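## 3. The box, the lid and what goes round them

I should say a bit about the objects, because most of our arguments in this project were about objects. What we wanted was a set of everyday words for where a lid is when it isn't simply on. Our 34 participants gave us 3,051 short descriptions of lids (Tamsin Blackwood typed up nearly all of them, for which I still owe her lunch), and an awful lot of them came down to "sort of off".

The setting stays put while the box changes. It's a blue printed mat with layered mountains and a big yellow sun coming up at the left, plus a white drawer unit on the same side. I was worried the mat was far too busy. Loretta Okafor talked me round: people don't wrap presents on blank paper, and she wanted something for the eye to wander over.
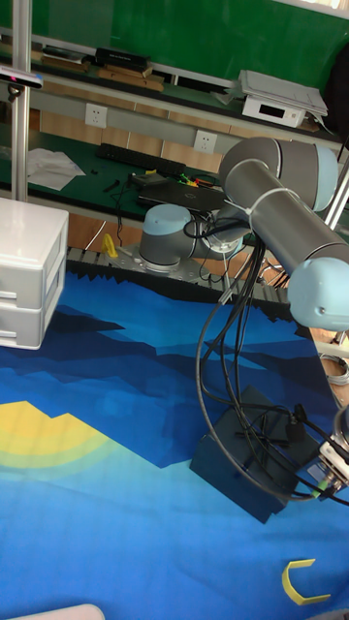

*Figure 3a. The mat with a dark box-shaped object and a small yellow C-shaped piece; drawers at left.*

Colour gave us more trouble than I'd expected. A dark box on a mat with plenty of navy in it loses its edges, and people who can't find an edge tend to leave the lid out of what they say. We thought about a pale box from Vunau for a whole afternoon and then kept the dark one - the muddle was useful, as it pushed people into naming the part they meant.
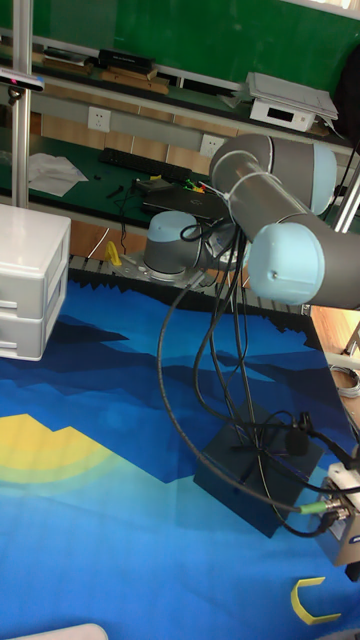
*Figure 3b. A dark navy box towards the lower right, with the yellow C-shaped piece near it.*

The yellow piece is our landmark. It has nothing to do with presents at all, but people are so much happier saying where a thing is when there's something bright to say it from. Esperanza Oyelaran calls it the horseshoe and so, by now, do I. Its open side also gives a direction, which got used in ways we hadn't planned ("the side the horseshoe is looking" was one person's phrase, and a very good one).

Once the box is open, the wording changes completely. We'd expected people to talk about the lid first. Plenty went straight to the contents and only came back to the lid at the end, if they came back at all.

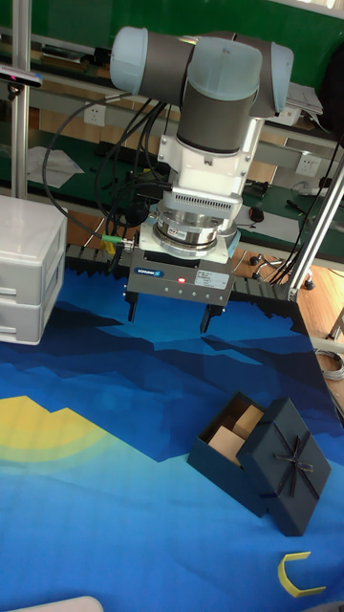 *Figure 3c. Lid leaning open against the front of the box, ribbon bow across its face; two tan wooden blocks inside, one upright and one tilted.*

"Leaning" was the word we'd have picked for a lid like that, and it was popular, though "resting" and "stood up" ran it close. Fitzgerald Haddad wanted the three merged in the coding. I didn't, and we kept them apart, so the tables in Section 4 are longer than he'd like. 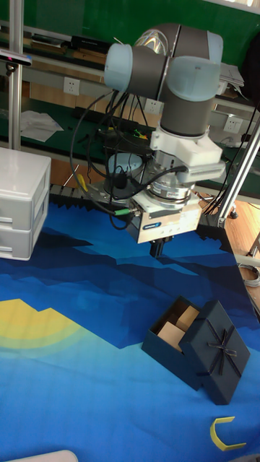 Side words were the other headache. "Beside", "against" and "next to" got swapped about freely, even by the same person in one sitting, and I don't think anyone was being careless. With the lid propped at an angle against the right side of the base, as in Figure 3d, all of them are fair, and the bow on the lid's top face adds one more: several people told us which way the bow was facing and left the lid to look after itself. We coded those as lid descriptions. Mavis Ostrowski disagreed with me on this and her reading is given alongside mine wherever the two differ.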